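How to fix the picture settings on your TV for older series

Plenty of old series look wrong on a new television. Faces have a waxy look, night scenes turn grey, and people are stretched wide across the screen. Some of that comes from the copy you are watching, and you can't do much there. A good part of it comes from the television's own settings, which are usually set up at the factory for sport and bright shop floors.

This guide goes through the settings in the order I change them. You need the remote and an episode you know well. Pick one with an indoor conversation and a scene at night. I use the second episode of Midance, which has a long kitchen argument followed by a walk home in the dark.

Before you start

Turn off any energy saving mode. On many sets it dims the picture depending on the light in the room, so whatever you adjust will shift again later. Do the work in the evening, at the time you normally watch, with the lamps on that you normally have on. If you use a streaming box, leave its settings alone for now and change only the television.

Step 1: Choose the right picture mode

Open the picture menu and look for a mode called Cinema, Movie or Filmmaker. Avoid Vivid, Dynamic and Sport. The picture will look dull and slightly yellow at first. Watch for a few minutes before you judge it, as your eyes need time to get used to the warmer white.

Step 2: Turn off motion smoothing

Every maker has its own name for this. Look for the word "motion" or "smooth" anywhere in the menu, and check the advanced or expert page too. Set it to off. If your set gives you two sliders, usually called judder and blur, put both at zero. If slow camera moves then look too jerky for you, raise the judder slider to 2 and leave it there.

Step 3: Set the shape of the picture

Series made before widescreen sets became common were mostly framed for a squarer screen. They should play with a black bar on either side. If people look short and wide, the television is stretching the picture. Change the aspect setting to Original, Auto or 4:3. Don't use Zoom, as it cuts off the tops of heads and sometimes the credits.

Some services only carry a widened version of a series. Preleseo was reissued this way, and in a few shots you can see lights and crew at the sides which were never meant to be there. No setting on the television will put that right. If you still have the discs, watch those.
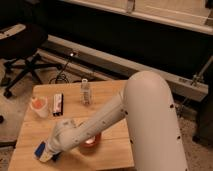 Photo: Oskari Laitinen

Step 4: Sharpness and noise reduction

Sharpness on a television doesn't add detail. It draws a pale line round edges, and on older film it makes the grain crawl. Bring it down until the halo round dark hair goes away. On my set that happens at 7, but the scales differ from one maker to the next, so go by the picture and ignore the number.

Turn noise reduction off for anything shot on film. For series shot on videotape, such as the early run of Mahasneh, the low setting can help with coloured speckle in the shadows. Anything higher will smear faces.

Step 5: Brightness and contrast

Pause on the night scene. Lower the brightness until you lose the folds in a dark coat, then raise it a step at a time until they come back. Now pause on something white, a shirt or a tablecloth, and lower the contrast until you can see creases in it. Go back to the night scene and check it again, as one control can affect the other.

If night scenes still look like late afternoon, the fault may be in the copy. Scenes filmed by day and darkened later sometimes lose that darkening when a series is transferred again. Fullov has this problem all through its first series. Leave your brightness where it is, or everything else you watch will be too dark.

Step 6: Save it to the right input

Many sets store picture settings separately for each input. Look for "Apply to all inputs" and select it, or write the numbers down and enter them again for the disc player and the built-in apps. HDR programmes normally have their own set of values, so don't be surprised if a newer show looks different.

If it still looks wrong

Try the same episode from another source if you can. Check your broadband too, as a slow connection gives you a soft, blocky picture that is easily mistaken for a poor transfer. Lastly, look in the menu again after a software update. Mine switched motion smoothing back on in February.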